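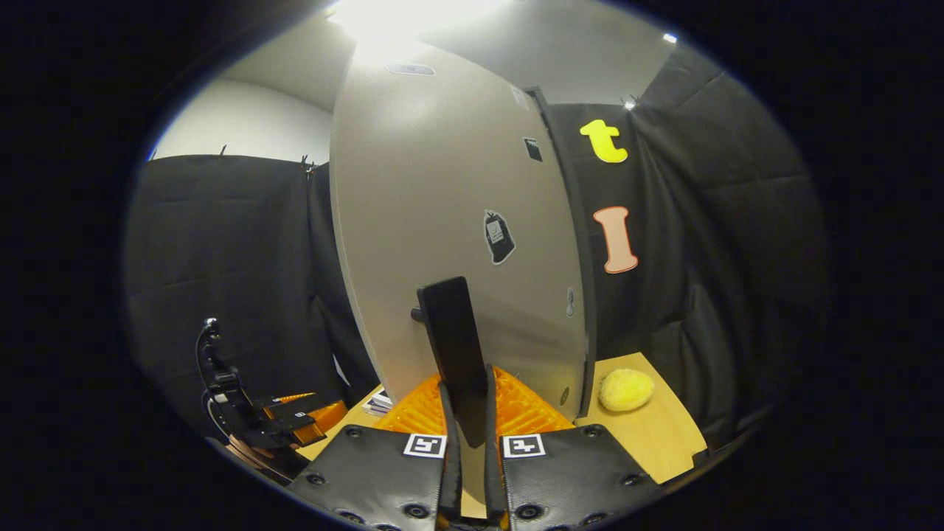

*Bright orange plastic with a ribbed surface, next to a white board.*

# Where does the sunshine go at night?

I love a sunny day, and so does my roof! I've got solar panels up there, and on a bright morning they make more electricity than my kettle, my fridge and my telly can use. So what happens to the extra? And what do I do when it gets dark and I want a slice of toast?

The answer to both is a battery.

You've got batteries at home already, I bet. There's one in a torch and one in the remote control (usually flat, in my house). A home battery does the same sort of job, only it's as big as a small cupboard and hangs on a wall. Mine is a Kurklow and it lives in the garage, next to the bikes.

## Filling it up

Think of a bath. When the sun shines, the taps are on and the bath fills. When you use electricity in the evening, you're letting a bit out of the plughole. If the bath is full and the taps are still running, the extra goes down the wires to other people's houses, and I get paid a little for it.

There isn't any water in a battery like mine, of course. Inside are lots of small parts called cells. Charging pushes tiny bits, far too small to see, from one side of each cell to the other. When I switch on a lamp they drift back again, and that gives us the electricity.

## What about winter?

Ah, winter. In February my battery hardly ever fills up. The days are short, the sun is low and the clouds just sit there. One grey week it only got to 12 per cent! On days like that I use electricity from the grid, the big web of wires and cables that joins up nearly every home in the country.

## Giant ones

Some batteries are as big as lorries, and they stand in rows in a field. The one at Brerkero has 30 of them, each in its own metal box with fans to keep it cool. It stores electricity when it's windy or sunny and sends it out at teatime, when everybody starts cooking at once. It can keep going for 2 hours before it needs filling again.

## Try this at home

Ask a grown-up to help you find everything in one room that runs on a battery. Look in toys, clocks and smoke alarms (but don't open anything up!). I tried it in my kitchen and found the scales, the clock and a singing birthday card I'd forgotten all about.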